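Why I've started writing bench rules down

I've caught the standards bug! It began when I was tidying my notes on block-pushing at Brolusden and found I'd written "start layout: blocks in the middle, roughly" (which is no use to anyone, least of all me). So now there's a proper sheet, and I love it.

Rule one is that the board gets a mark at each corner and goes back on those marks before every run. Rule two, the tool tip parks 60 mm up between runs. Rule three is my favourite: 50 runs per layout, and every failure stays in the log, even the silly ones where I'd typed the wrong start pose.

I borrowed the log format from Gurico, a little checker that grumbles if a field is blank. It's up to 985 entries now and has grumbled at me plenty!

Next I want to settle how far a block may drift before a run counts as a miss. I'm leaning towards 2 mm, though I may loosen that for the stars.

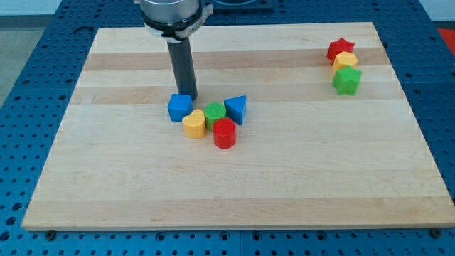
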